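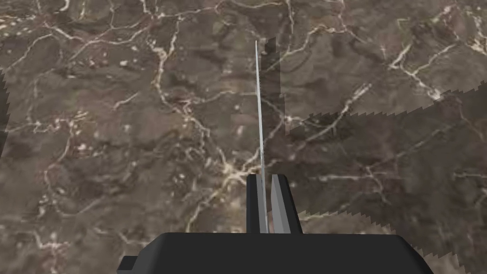
Noise in Student Apartments in Stakivbridge
Project report, autumn term

Our group wanted to know how much the students in Stakivbridge are disturbed by noise at home. In November we gave a questionnaire to 64 students, most of them living near Bircombe Road.

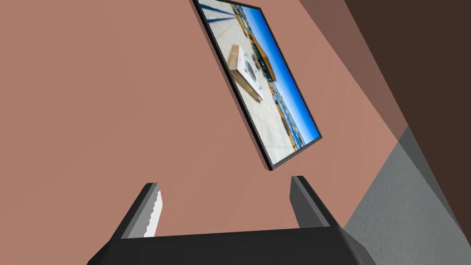
The most common complaint was footsteps from the floor above. Traffic came second, which surprised us, as the road is very busy. 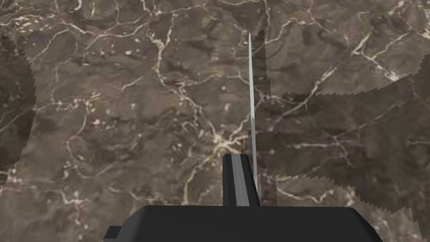
We also asked what the students do against noise. Many use earplugs, and three have already moved to another apartment. Only a few have spoken with their landlord.
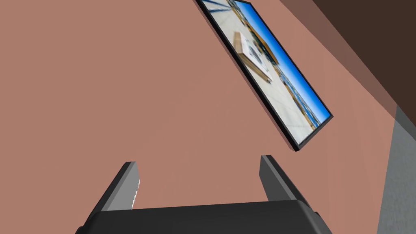
Figure 4. Framed picture on a salmon-pink wall.

For the next project we would like to measure the sound level also at night.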